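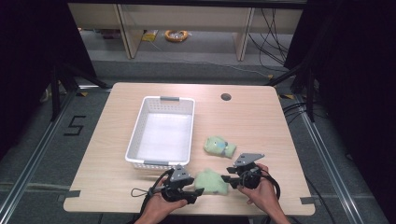 Buying an Insulated Food Jar From a Price Comparison List

The purpose of this post is to set out how I selected an insulated food jar for daily use, and to record the points on which the usual price comparison pages were of limited help. Several readers wrote after my earlier entry on lunch storage to ask which jar I had settled on. The answer requires some background, as the jar I use now was not the one that appeared first, or even on the first page, when I sorted the results by price.

My requirements were as follows. The jar had to hold a full portion of soup or stew, which for me means 500 milliliters. It had to have a mouth wide enough for an ordinary spoon. It had to keep food at an acceptable eating temperature from the time I leave the house, shortly before 7 a.m., until a lunch break that is sometimes delayed until 1:30 p.m. Finally, replacement seals had to be available for separate purchase. That last requirement removed more candidates than the other conditions combined.

The search

I began in March with a general comparison page. The search term "insulated food jar" with the capacity filter applied returned 152 listings. I went through all of them over several evenings and entered each in a spreadsheet with the price, shipping charge, stated capacity, mouth width where given, and name of the seller.

Of the 152 listings, 109 were repeats. The same jar would be listed by a number of sellers under slightly different titles, with the color moved to the front in one case and the word "thermal" substituted for "insulated" in another. In some of these groups the photographs were identical. In others the photographs had been changed but the dimensions, weight and small print on care were the same to the letter. I treated these as the same product and kept only the listing with the lowest total cost.

Readers who use comparison pages regularly will be familiar with this. I mention it because the number of results at the top of the page gives an impression of choice that does not hold up once the list is written out. Anyone undertaking a similar search is advised to sort by item dimensions if the page permits it. Duplicates will then fall next to each other.

A note on capacity

Stated capacity was the least reliable figure I encountered. Some sellers measure to the brim and others to the underside of the stopper, and the difference can amount to several spoonfuls. A jar filled to the brim cannot be closed without spilling. Where the listing did not say which measurement had been used, I wrote to the seller. Most replied by repeating the figure in the listing.

Capacity in ounces raised a further difficulty. Several listings gave a figure in ounces in the title and a figure in milliliters in the description, and the two did not agree. In these cases I relied on the lower of the two. I also set aside any listing that gave capacity only as "large" or "family size."

The jars considered

Three jars remained after the filters described above had been applied, and I purchased all of them with the intention of returning two. I have no arrangement with any of the sellers or makers and paid the listed price in each case.

Skadach Wide Mouth Jar

The Skadach was the least expensive of the group and had the widest mouth. It is pleasant to eat from, and the outer cup is deep enough to serve as a bowl for crackers or bread. The lid is a single piece that screws directly onto the body, with the seal pressed into a groove on the underside.

My objection is to that groove. It is narrow and has square corners, and tomato-based sauces collect in it. Removing the seal for cleaning requires a blunt tool of some kind; I used the handle of a teaspoon. The instruction leaflet recommends that the seal be removed after every use, and I found that I was not doing so by the second week. Heat retention was adequate. Lentil soup put in at a full boil was still hot at noon and warm at the later lunch hour.

Ostapchuk Lunch Jar

The Ostapchuk has a two-part closure, consisting of an inner stopper and an outer cup. The stopper has a small valve that releases pressure before it is unscrewed. This matters a good deal with hot food. A jar without a valve can be very hard to open after several hours, and I have in the past had to carry an unopened lunch home again.

The body is narrower and taller than that of the Skadach. It fits upright in the side pocket of my bag, but a short spoon does not reach the bottom comfortably. The stated capacity is to the underside of the stopper, and my own measurement with a kitchen jug confirmed it. Seals are sold singly through the maker's own page, and the shipping charge for a seal is reasonable.

Heat retention was the best of the group. Rice, which loses heat faster than soup on account of the air in it, remained hot enough to eat with pleasure at the end of the longest morning I recorded.

Enis Soup Container

The Enis was the most expensive of the group and, in appearance, the most attractive. It comes with a folding spoon held in a clip inside the lid. The finish is smooth and does not show fingerprints.

I regret to report that I could not recommend it on any practical ground. The folding spoon does not lock fully open. The seal is bonded to the lid and cannot be replaced, although the listing had stated that parts were available. When I raised this with the seller I was informed that "parts" referred to the complete lid, which is sold at slightly more than half the price of the jar. I returned it and was refunded the purchase price, less shipping.

Method

For those who wish to repeat the comparison, I followed the same procedure with each jar. The jar was filled with boiling water and closed for ten minutes, then emptied. Hot food was put in at once, to a level just below the stopper, and the jar was closed. It was carried in the same bag along the same route and kept on the same shelf until lunch. I took the temperature of the food with a kitchen thermometer immediately after opening.

I do not publish the readings. The thermometer is an inexpensive one and I would not wish anyone to rely on it for questions of food safety. The order in which the jars finished did not vary from one trial to the next, and it is the order alone that I am prepared to stand behind. Readers with concerns about how long a particular food may be kept should consult official guidance.

Preheating made a larger difference than the choice of jar. On one morning I omitted it with the Ostapchuk, and the result was poorer than that of a preheated Skadach the day before.

Total cost

The comparison page sorted by item price by default and did not include shipping. Once shipping had been added, the order of the first page changed considerably. Two listings that had been at the top dropped well below the Ostapchuk, which had begun on a later page.

I would also suggest that the cost of seals over the life of the jar be taken into account. A seal in daily contact with hot, oily food will take on odor and begin to harden. My previous jar needed a new one every year. When the maker stopped selling them, the jar itself, which was otherwise in perfectly good condition, had to be discarded. A jar that costs a little more and can be repaired is to be preferred on this account, provided that the maker remains in business.

Local purchase

I visited two shops in Clirndale before placing any order, in the hope of handling the jars in person. The kitchen supply shop on the main street stocked an older version of the Skadach at a price somewhat above the online figure with shipping included. The staff were courteous and allowed me to take the lid apart at the counter. The second shop carried only drinking bottles and suggested that I use one of those for soup. A drinking bottle is suitable for clear broth, but I do not consider it suitable for anything containing barley.

Had the Clirndale shop carried the Ostapchuk, I would have bought it there without hesitation, even at a higher price. Examining a closure by hand for one minute is worth more than reading a long page of customer reviews, many of which, on the listings I read, concerned the speed of delivery.

Care in use

I have now used the Ostapchuk as my regular jar for long enough to add the following remarks.

The stopper should be left off overnight. Stored closed, the jar develops a stale odor that is slow to clear.

The valve should be rinsed from both sides under running water. Small grains, particularly couscous, will lodge under it and prevent it from seating.

A spoonful of baking soda in warm water, left to stand for an hour, removes the smell of curry. It does not remove the stain on the seal, and I have stopped trying.

The outer cup may go in the dishwasher according to the leaflet. The body may not. I wash both by hand, as the cup has a tendency to turn over and fill with dirty water.

Matters outstanding

Two questions from readers remain unanswered. The first concerns the use of these jars for cold food in summer. I have not yet carried out any comparison and will report separately when the weather allows. The second concerns smaller jars for children. I have no experience with these and would ask readers who do to leave their findings in the comments, with the total price paid and the name of the seller where possible.

The spreadsheet is available on request. It reflects prices as I found them in March, and a number of the listings have since been withdrawn.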